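The Soybean Weekend

1 December 2025

I've been promising myself a proper soybean weekend since February, when I came home from the wholesaler with a sack of the things and no clear plan. I do this. I go in for rice and something for the freezer, and I come out having spoken to the man on the till for a quarter of an hour about pulses. The sack went under the stairs next to the hoover and there it sat, through spring and a very hot summer, getting moved every time somebody needed the iron.

Well, the weather has finally turned, I've had a cold I couldn't shift, and I wanted to be in a warm kitchen doing something slow. So out came the sack.

If you've never toasted dried soybeans, I do recommend it, if only for the smell. It starts off quite grassy, a bit like a shed with hay in it, and for a while you wonder why you bothered. Then it rounds out into something between peanut butter and the edge of a biscuit, and it goes all through the house and up into the coats in the hall. I first came across it years ago on a holiday in Mosach, in the guest house kitchen, where they were grinding toasted beans into flour and dusting it over little squares of something chewy. I had three helpings and then asked for the method, which was given to me mostly in gestures. I wrote it on the back of a bus timetable and lost it, naturally, so what follows is my own version, worked out over many goes and a certain amount of scraping.

The first thing is to sort them. Tip them onto a tray and push them about with your fingers, and take out anything shrivelled or dark, and any bits of grit. I used to skip this. Then I bit on a small stone, and my dentist had a few words to say, and now I sort them with the radio on and a cup of tea and find I rather look forward to it. Some people wash them as well. If you do, dry them very thoroughly in a clean tea towel and leave them spread out for a good long while, as a damp bean steams and the skin goes leathery and you never really get it back.

Then the pan. For years I used my little cast-iron frying pan, the Gernard one I had from my aunt, and it does toast beautifully, but it holds so few beans that you end up doing it in batches all afternoon. It's also very heavy, and my wrist isn't what it was. So I have gone over to the wok, which has the curved sides and means you can chase the beans round without half of them hopping over the edge and under the fridge. (There are still some under the fridge. I can hear them when I sweep.)

I weighed out 700 grams this time, which is more than I'd normally do at once, but I had two lots of people to give jars to and I was feeling ambitious. Spread out in the bottom they make a nice shallow layer, and you want it shallow. Pile them up deep and the ones underneath catch while the ones on top are still quite raw. 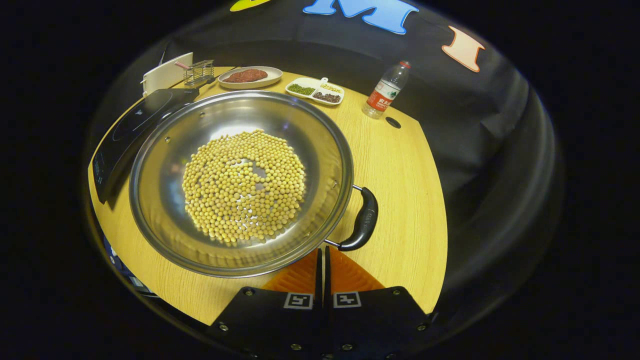 Dried soybeans spread out in the big wok, with the induction hob beside it.

I should say a word about the hob, as I know some of you feel strongly about gas. I did too. I held out against induction for ages, on the grounds that I like to see a flame, and then I borrowed a single plate one winter when our cooker was being mended and never quite forgave the cooker for coming back. For toasting I think it's lovely. You can put it on a low setting and it stays there, and you're not forever bending down to peer at a flame and wondering whether it's gone out. It also means you can work at the table, where there's room to spread yourself, and I'm a great spreader in the kitchen. I like everything out where I can see it, including whatever is for supper, which drives the rest of the household up the wall.

Do mind the shape of your wok, though. On induction a flat base is what you want, or you'll only get heat in one little spot in the middle. And check that a magnet sticks to it before you buy. I didn't, the first time, and that wok now lives in the garden with mint in it.

So: low to medium heat, no oil, nothing in the pan except beans. Then you stir. I use a flat wooden spatula and go round the outside and then through the middle, round the outside and through the middle, and after a few minutes I'm not really thinking about it any more. For the first part nothing seems to happen at all. Then you'll hear a faint ticking, and that's the skins beginning to split, and from there you mustn't wander off. I mean it. I answered the door once to sign for a parcel and came back to a pan of small black pebbles, and we had the windows open until bedtime.

You're after an even golden brown, with a few darker freckles. The best test is to take one out, let it cool right down on a saucer and then bite it. It should snap. If it's chewy or tastes at all green in the middle, carry on a bit longer and try again. Be patient with the cooling, too – a hot one always seems softer than it is, and I've overdone plenty of batches by not waiting.

As soon as they're ready, get them out of the wok and onto something wide and cold. The metal holds its heat and they'll go on cooking if you leave them there. I have a big old baking sheet for this, bent at one corner, that isn't good for much else.

Now, what to do with them all. A bowl with a little fine salt is very nice with a drink, though warn your guests that they're hard (they are really quite hard, and anybody with a loose filling should be steered towards the olives). I like mine with a pinch of chilli and some crumbled seaweed as well. You can simmer them for tea, which is a pale, nutty, comforting sort of drink, and which did my cold more good than anything from the chemist. And the rest I grind.

Grinding is where patience comes in again. I have a Saraç hand mill that I bought at the market in Rendedov, intending it for coffee, and it's a handsome thing, but it took me 57 minutes to get through one jar's worth and I had to change arms twice. The electric grinder is the sensible choice. Short bursts, a rest in between so it doesn't get warm and start turning to paste, then through your finest sieve, and whatever stays behind goes back in for another turn. There's always a bit that refuses. I put that in flapjacks.

The flour keeps nicely in a jar with a tight lid, somewhere dark, though the flavour does fade, so I write the month on the lid and try to use it up fairly smartly. We've had it on porridge with brown sugar nearly every morning since. It's good over vanilla ice cream too, and on buttered toast with honey, and I stirred two spoonfuls into pancake batter and was so pleased with the result that I had to be stopped from ringing people.

I've had a few of you write to ask whether you can do all this in the oven, and yes, you can. Spread them out on a tray at a moderate heat, shake them every so often and keep an eye on them towards the end. They come out more evenly, if anything. I just like standing over the wok. There's something very settling about it on a dark afternoon with the rain going sideways past the window and the beans ticking away, and by the time they're done I've usually sorted out whatever was bothering me, or at least forgotten what it was.

The sack is still more than half full, I'm afraid. Next I want to have a go at soya milk, as I've found a muslin cloth in the airing cupboard that I'm fairly sure was once part of a jelly-making phase. If any of you make it regularly, do leave me a comment and tell me whether you skin the beans first or leave them be, and how you stop it boiling over. I've read both sides of the skinning question and everyone sounds terribly certain.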